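## 5. Setting up a pick-and-place task in Tovari

By now you should have both arms talking to the controller and the head camera streaming. If you don't, go back to section 4, because nothing in this part will work without them. I wrote these steps while setting up a "put it in the drawer" task on my own bench, so my examples lean that way, but the same settings cover shelves, bins and trays too.

### 5.1 Load the task file

1. Open Tovari and pick **Tasks > New from template**.
2. Choose `place_in_container`. (There's also `place_on_surface`, and I grab the wrong one about once a week. The icons look the same.)
3. Give it a name with no spaces. Tovari will take the spaces just fine and then the Gusum planner will choke on them later – ask me how I know!
4. Under **Active arm**, pick left or right. The other arm goes into hold mode and stays where you parked it.

> **Note:** Hold mode isn't power off. The parked arm still has torque on it and will push back if you lean on it.

### 5.2 Teach it the container

The perception side is handled by Markgate, which finds the container from the head camera and fits a box to the inside of it. It likes a clear view of the opening, so do this part before you worry about the object.

1. Open the drawer by hand, far enough that the camera can see down into it. Partway is fine.
2. In the Markgate panel, click **Find container**. You'll get a colored outline over the live view.
3. Drag the corners until the outline sits on the inside edges of the drawer. Leave the front panel and the knob out of it.
4. Click **Lock**. The panel should show a fit score of 562 or better. Mine usually lands just over that on the second try.

White furniture against a white wall is the hard case, and if that's what you've got, expect to nudge the corners more than you'd like. What helped me most was turning exposure down to 32 in the camera tab. The whole picture goes a bit gloomy, but the shadows on the inside walls come up nicely and Markgate has something to grab onto.

### 5.3 Set the start pose

Now put the object in the hand and bring the arm to where you want each run to begin. I like to start with the hand up near the table and the drawer in view off to the side, so the planner has to work out the trip around the table edge by itself.
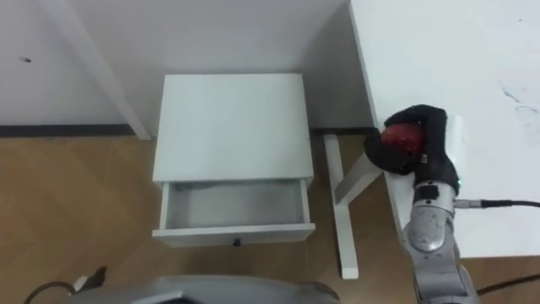

*Start pose for the drawer task, from the head camera: red object in the right hand, drawer partway open, arm near the table edge.*

1. Switch the active arm to **Guide** and move it with your hands. Go slow near the table.
2. Close the fingers with the grip slider. Stop as soon as the object stays put – soft stuff squashes way before the slider gets to the end.
3. Click **Save as start**. Tovari stores the joint angles and the finger positions together.
4. Switch back to **Hold** and let go.

> **Caution:** Look at your cables before you save. A wrist cable lying across the tabletop is easy to forget, and the planner doesn't know it exists. Leave enough slack for the full move down to the drawer, and move anything loose on the floor well clear of the arms.

A hand wrapped around a small object hides most of it from the head camera. That's normal. Markgate may drop the object's label or call it something silly. For this task it doesn't matter, because the planner tracks the hand and assumes the object goes along with it.

### 5.4 Add the keep-out boxes

Gusum only avoids what you tell it about. At the very least, add:

- the tabletop, plus its legs and any braces underneath (I skipped a diagonal brace on my first setup and got a loud reminder)
- the wall behind the container
- the parked arm, which you can add in one click with **Use current pose**

Set the margin to 5 cm to begin with. You can tighten it later, but a tight margin on day one mostly gets you a lot of plans that fail for no reason you can see.

### 5.5 Dry run

1. Set speed to **Crawl**.
2. Click **Plan**. A ghost arm plays the move over the live view. Watch it from start to finish, then watch it again with the view rotated.
3. If the ghost clips through anything, add a keep-out box there and plan again.
4. Keep a thumb on the stop button and click **Run**.

If you get error 188, the planner can't find a way from the start pose to the drawer. Nine times out of ten the keep-out box for the table is too fat. Shrink it a little on the drawer side, or save a new start pose with the hand further out from the edge.

Logs for each run go to the `khunthong` folder in your home directory, one file per run. Hang on to the ones that failed, as you'll want them for the tuning steps in section 6.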